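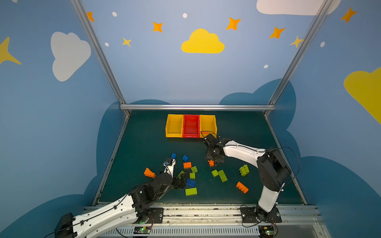

Toy bricks and storage bins, robot workspace.

Silton Tenants Forum > Shared Rooms > Booking fees

hurnitz_block_office
Residents are advised that the hourly fee for the community room will rise in November. The room was booked for 124 hours last year, and heating costs came to 882. Written comments may be left at the office until 4 p.m.

watanora34
I must object. The increase falls on families, who book the short slots. A flat annual charge would be fairer.
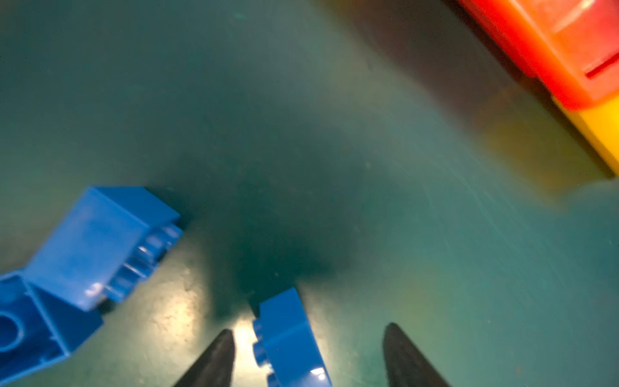
The office should also publish the cleaning contract – residents have requested it twice.

tanase_east
I respectfully disagree with the previous poster. A flat charge would bill roughly 400 households for a room that many never enter.

watanora34
The same is true of the bicycle store.

hurnitz_block_office
The contract may be read at the front desk on request.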